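### 3.2 Setting and procedure

Interviews were held between October and December in the two towns where the Vutwood furniture works had its main plants. Respondents were former employees or the adult children of former employees. We contacted 164 households through parish newsletters and a notice in the regional paper. Edeltraud Wegener carried out the interviews in the northern town and Gerd Voß those in the southern one. Both used the same guide, which had 13 open questions on household purchases, repairs, and what was kept or thrown out when people moved.

Most respondents chose to talk at home, usually in the kitchen. This matters for the material. People reached for what was near them, and a question on the first year of marriage often turned into a long account of one piece of furniture. Tables came up more than anything else we asked about. Former Vutwood workers could buy seconds at a reduced price, and several families still own a table bought this way — in one case it has passed through three homes and been sanded down twice.
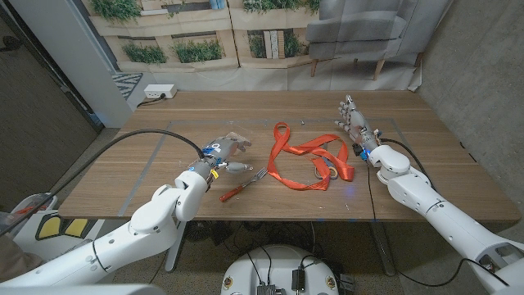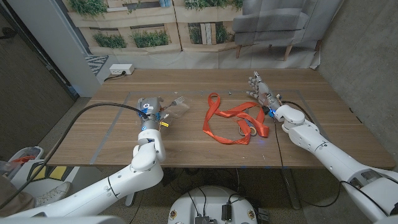 **Figure 4.** Wooden tabletops with visible grain, marked with tape.

Respondents drew a firm line between a table that was "for good" and one that was "for use." The first stood in the front room and was covered most of the year. The second was where children did homework, where vegetables were cleaned, and where bills were sorted at the end of the month. When space ran short, it was nearly always the good table that was sold or given away. Petersen and Görtz found the same order of disposal in their work on estate sales in the Arnanura district, although their sample was older and contained more homeowners.

Marks on the surface were talked about freely. A burn or a cut was often tied to a named person and a rough date, and siblings sometimes disagreed on who had caused it. We coded such passages as "attributed damage" only when the speaker named someone. Passages that mentioned wear in general terms were coded separately. Lieselotte Sauerland coded all transcripts a second time, and differences were settled by discussion.

There are 2 limits to note. Households that had already given up all their Vutwood furniture were less likely to answer the notice, so attachment is probably overstated. The guide also asked about purchases before it asked about repairs, and some respondents were tired by the later questions. Answers on repair are shorter as a result — we return to this in Section 5, where they are compared with the company's own service records.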